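Speaker notes, v4, for the Drultport workshop
Slot is 15 minutes including questions. Do not do what you did in July.

Slide 1. Title

Say hello. Say the title once, slowly, then apologize for the colon. The talk is called "Leftover Hands: What Bimanual Demonstrations Say When One Hand Does Nothing." Vasiliki Margaritis picked the first half, I picked the second, and the colon is where we stopped arguing.

Mention that Vasiliki did most of the labeling and that the bits I'm about to sound confident about are mostly hers.

Slide 2. The complaint

Start with the complaint, people like a complaint. We collect demonstrations with two hand-held grippers, a person on the end of each arm, a camera on each gripper. We then train a policy on all of it. And when we do, the policy spends an embarrassing amount of effort learning to imitate a hand that is waiting.

Waiting is very hard to imitate. People wait in all kinds of ways. They drift. They hover near the next object and then change their minds. They scratch. The loss function has no idea that any of this is beneath its dignity, so it fits the scratching with the same devotion it gives to the grasp.

Pause here. If there is a laugh, good. If there isn't, go straight to slide 3 and don't repeat the line louder.

Slide 3. What everybody does about it

Three habits in our field, and we've had all of them.

One, ignore it. More data will wash it out. We believed this for most of a year.

Two, trim it. Cut any stretch where the gripper isn't moving. Works well until you notice that the hand holding a container steady is also not moving, and you've just thrown away the hand that made the task possible.

Three, mask by grip width. If the fingers are open, call the hand idle. Put up the plot. The plot is bad. An open hand on its way to an object is the most informative hand in the whole episode, and a closed one might be clutching air.

(Click. The plot takes a second to load. Don't say "bear with me.")

Slide 4. What we did

The method fits on one slide, which worried the reviewers.

We train a small model to guess what the other hand will do next, from this hand's view alone. Then we train it again with this hand's motion scrambled. If the guess gets worse, this hand was telling us something. If the guess doesn't budge, this hand was along for the ride. The difference between the two is the score. We call it a relevance weight in the paper and "the snooze number" in the lab, and please, brain, say the first one on stage.

The weight goes into the policy loss per hand and per time step. No trimming, so the timing stays intact. A snoozing hand still gets supervised, just quietly.

If somebody asks whether this is attention with extra steps: yes, a bit. The extra steps are the part we can inspect.

Slide 5. The data

3631 episodes, all household tabletop tasks: sorting, tidying, putting things into other things. Collected in people's homes, because our lab kitchen has one mug and terrible lighting, and a policy trained in it loves that mug beyond reason.

Vasiliki hand-labeled 200 of the episodes for which hand was doing the work at each moment. Two passes, a couple of weeks apart, without looking at the first. She disagreed with herself in places. We kept those places and report them separately, in the appendix, under a heading she vetoed twice.

Name the tasks quickly. Don't read the table aloud. They can read. Last time I read the table aloud and a man in the second row ate an entire sandwich.

Slide 6. The result, the short one

Relevance weighting beats no weighting on 6 of our held-out tasks, ties on most of the rest, and loses on towel folding. Say the towel thing yourself before somebody else does.

The gain is largest in the tasks where the hands take turns, and smallest where they cooperate all the way through. I'd have been alarmed by anything else. If both hands matter all the time, there's nothing to turn down.

Against trimming, the difference is mostly in failures of timing. The trimmed policy reaches for the second object as though the first one had already been dealt with. It has the confidence of a person who skipped the middle of the recipe.

Slide 7. The result, the long one

Slow down here. This is the part I care about.

Look at where the weights come out high. We expected peaks at contact: fingers close, weight jumps. There are peaks at contact. But the broader hump comes earlier, during the approach, when the gripper is open and the person has already decided. By the time the fingers close, the other hand has often started on its own business and contact adds little.

So the useful part of a demonstration, at least for predicting the partner, happens before anything is touched. I have a theory about this and no time to give it. Vasiliki has a different theory. Hers is shorter.

Caveat, out loud: the score measures what one hand says about the other. It doesn't measure whether a hand is good at its own job. A hand doing careful, useful, entirely private work can score low. We add a floor to the weight to protect it, and the floor is a number we tuned, and I'm not proud of it.

Slide 8. Utensils

Switch to the utensil task, as it's the one people can follow without a diagram. Chopsticks and spoons, a holder, two grippers. Leave the picture up and talk over it.
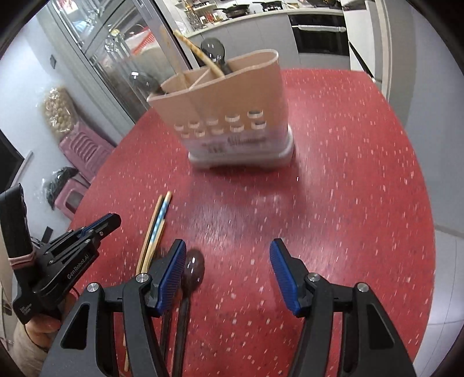 Vlastimil Jelínek objected at the Burnness rehearsal that a hand at the edge of the table isn't idle at all, it's staying out of the way, and staying out of the way is a skill the robot will need. If we turn the weight down there, he said, we teach the policy that it doesn't matter where the spare arm goes, and then one day the spare arm goes through the other one.

I said the floor takes care of it. He asked how I knew. I said I'd get back to him, and this slide is me getting back to him.

So, what we checked. We took the low-weight stretches and measured how near the two arms came to each other when the trained policy ran. With the floor, arm spacing matches the unweighted policy closely. Without the floor, Vlastimil is right and you should stand back. The floor does two jobs, then, and we'd only noticed one of them. He's thanked in the acknowledgments, in a normal font size.

Point with the laser at the open gripper reaching in from the bottom. Black jaws, blue pads, wide open. A grip-width mask would call this one idle on the strength of those jaws. Then point to the second gripper on the left, fingers closed up, nothing in them but a line of blue. Same mask, and this one counts as busy. I'm not claiming either label from a single still. My point is that the fingers alone won't settle it for you, and the old mask never asked for anything else.

Also worth saying: each camera gets a view of the partner only now and then. Our little guessing model has to manage without it much of the time, and it does worse when it can't see the other hand, though less badly than I'd have bet. (I did bet. Don't mention the amount.)

If time is short, skip the laser business and go to slide 9.

Slide 9. Things that didn't work

Be quick but don't mumble.

Making the weight binary. Neat, publishable, worse.

Letting the policy learn its own weights end to end. It learned that everything was irrelevant and reported a beautiful loss.

Smoothing the weights over a long window. The approach hump smeared into the waiting stretch before it and we were back to imitating scratching.

Running Rinaldi, our older labeling tool, over the whole set to replace the hand labels. Rinaldi thinks a shadow is a hand. Rinaldi has been retired to a machine under a desk, where it continues to send me emails.

Slide 10. Cost

Somebody always asks. Training the guessing model twice takes around six hours on one card, for this data set. You do it once. The weights are then a column in a file, and you can ignore the column if you don't believe me.

Code and weights go up under the name Grotent when the last license question is answered. I don't know when that will be. I've stopped giving dates.

Slide 11. What I'd like from the room

Ask, sincerely, for data from people who are bad at this. Our demonstrators have all had practice and their waiting hand has gone rather tidy. I'd like to see the weights on beginners.

Ask whether anyone has a measure for private work, the low-scoring but useful kind. Buy that person a coffee.

Towel folding: if they bring it up again, say both hands matter throughout, our model can't tell which corner is which, and neither can I.

Slide 12. Thanks

Names on the slide. Read Vasiliki's first. Leave this up during questions, not the blank one after it, and unplug the adapter before walking off with the laptop.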